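Two-arm table cell, left gripper slipping on glazed bowls

Forum: Cell setup and maintenance

shafiq_m
Posted 8:40 am

We have a two-arm cell on a butcher-block table, set up for moving bowls on and off a dish rack. The left arm started losing its hold on the glazed ones last month. The fingers have done 587 cycles since I refitted them. Approach is low and from one side, one finger going inside the rim and one staying out.

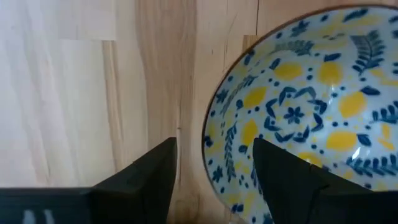

I've cleaned the finger faces and gone over the mounting screws. Closing force is where the Fendar setup sheet puts it. Orange bowls are fine, the patterned ones turn in the grip on the lift. Any ideas before I order new fingers?

karimi_cell
Posted 9:15 am

How far past the rim do the tips go? On ours anything under 8 mm would let a heavy bowl swing. Can you post one with the bowl up?

shafiq_m
Posted 9:52 am

Measured it at the tips, more like 5.

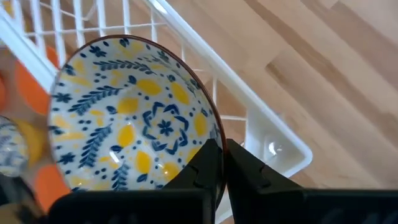

Left gripper on the rim, bowl over the rack.

oldbrumimik
Posted 10:20 am

I'd leave the depth alone and change the pads. Ours were polished smooth after more than 2,000 picks and they looked fine by eye.

karimi_cell
Posted 10:31 am

Disagree. He's at 587. Pads don't go that quickly on crockery, and if he swaps them first he won't know which change fixed it. Go deeper, run it, then look at the pads.

oldbrumimik
Posted 10:44 am

Depends what he washes them with. Detergent film does the same thing.

cedar_bench
Posted 11:05 am

Is the rack fixed down? A wire rack will creep across a wooden top and then all your heights and offsets are out. Wider view would help.

shafiq_m
Posted 11:38 am

Not fixed, it just sits on the wood. Right arm is parked while I sort the left one out.
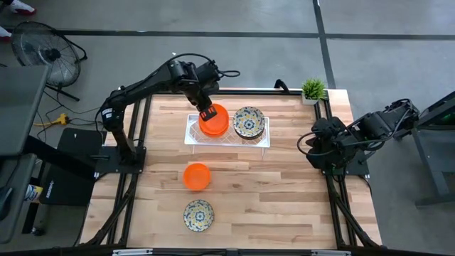

I checked the rack against my pencil marks and it was 2 mm out at one corner. I'll clamp it, re-teach the rack position and then take the tips deeper – pads stay as they are for now.

oldbrumimik
Posted 11:50 am

Fair enough. I'd still wipe them with alcohol every morning.

cedar_bench
Posted 12:10 pm

Check the cable loop on the left arm as well when you re-teach. Ours pulled tight at full reach and shifted the wrist.

shafiq_m
Posted 4:25 pm

Rack clamped and re-taught. Cable has slack at full reach. Deeper grip goes in tomorrow.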